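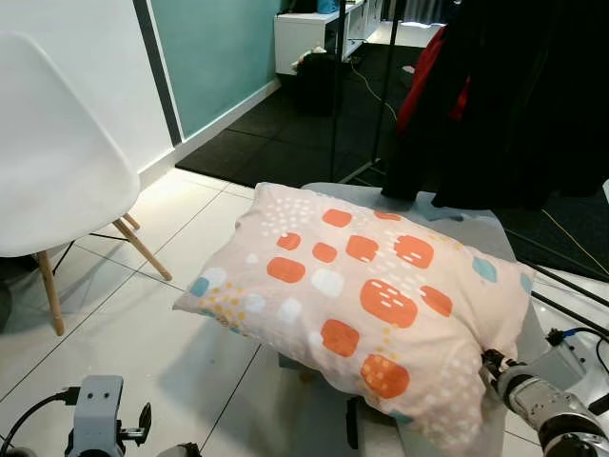 Field Service Technician, Kitchen Exhaust and Make-Up Air

Stougaard – full time, permanent

Hestora manufactures and services exhaust hoods, utility distribution cabinets and make-up air units for commercial kitchens. The service department maintains 2,513 hoods under contract, most of them in hotels, hospitals and school kitchens. We are hiring a technician for the Stougaard depot to cover inspection, balancing and repair work in the eastern service area.

The position reports to Dirk Voß, Service Manager.

Scope of work

The technician carries out scheduled inspections of hoods, ducts and rooftop fans, measures exhaust and supply airflow, and adjusts fan speed or dampers to bring the system within the design values on the hood schedule. Typical repairs include fan belts, bearings, motors, variable frequency drives, temperature sensors and control boards. Duct cleaning is handled by a separate crew, but the technician checks access doors and gaskets after the crew has finished and signs the closing report.

Much of the installed base uses our Leltolska demand control panel, which varies fan speed according to duct temperature. The technician will commission new panels, load parameter sets, replace failed sensors and trace wiring faults between the panel, the drives and the fire system interlock. Work on the fire suppression system itself is outside the scope of this position and must be left to the licensed contractor for the site.

Service reports are entered in Editz on a company tablet before leaving the site. A report consists of airflow readings, motor current, filter condition, parts used and any open defects. Incomplete reports are returned.

Requirements

High school diploma or equivalent, plus 2 years of field experience in commercial HVAC, refrigeration or kitchen equipment service.

Able to read wiring diagrams and mechanical drawings, and to use a multimeter, a clamp meter and a rotating vane anemometer.

Working knowledge of three-phase motors and variable frequency drives. Experience with belt-driven upblast fans is useful.

Valid driver's license. Able to lift 50 pounds, climb fixed and portable ladders, and work on roofs in all seasons.

Air balancing certification is preferred. Candidates without it will be enrolled in a course during the first year at company expense.

Hours and conditions

Regular hours are 6:30 a.m. to 3:00 p.m. Many kitchens can only be shut down outside meal service, so early starts and occasional night work should be expected. Night work is scheduled in advance and paid at the night rate. The on-call rotation is one week in 10, with a standby payment whether or not a call comes in.

Pay is hourly and depends on experience and certification. Overtime is paid after 40 hours. The company supplies a service van, fuel card, test instruments, fall protection equipment and work clothing. Hand tools are the technician's own – an annual tool allowance applies. Paid vacation is 14 days in the first year, in addition to public holidays. Health and dental coverage start on the first of the month after hire.

Training

New technicians spend the first weeks at the depot on the hood test stand, then ride with a senior technician before taking their own route. Panel training is given in July for everyone hired in the first half of the year.

How to apply

Send a resume and copies of any certificates to the Stougaard depot, marked for the attention of Dirk Voß. State your earliest start date and whether you hold a current lift operator card. The selection process consists of a phone interview and a practical test at the depot, in which candidates take an airflow reading across a hood and locate a fault on a control panel. Bring safety shoes to the test. Meters are provided.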